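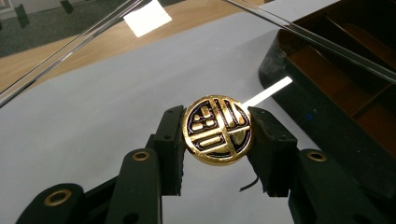 Brudby opens its enameling shop to visitors one Thursday in May, and I took the 2 p.m. tour. The building sits behind the old Kettle warehouse, and parking is on the street. They make badges, lapel pins and cabinet medallions for clubs and small firms. The round gold ones were what I had come for. On those the face is split by an upright bar and a crossbar, with rounded blocks fitted in between and narrow black channels separating them, and the rim is a raised ring. The polish is very high, so you have to tilt your head to read the pattern past the glare.

Sânziana Manole led the tour. She has run the finishing bench for years and answered everything put to her, including the prices. The smallest order they take is 30 pieces. Above 200 the die charge is dropped.

We saw the press room first, then plating through a window, then packing. The press was off for a belt change, so we only heard how it works. The sample drawers were the best part - order number 101 is still in there, a plain disc for a rowing club.

Tea at the end, no shop. Bring closed shoes.

Home | Visits | Workshops | Archive | Contact

14 shares | 2 comments

Ernura
Do they take repairs? I have a pin with a chipped edge.

Toltix
Went last year and the press was running. Very loud.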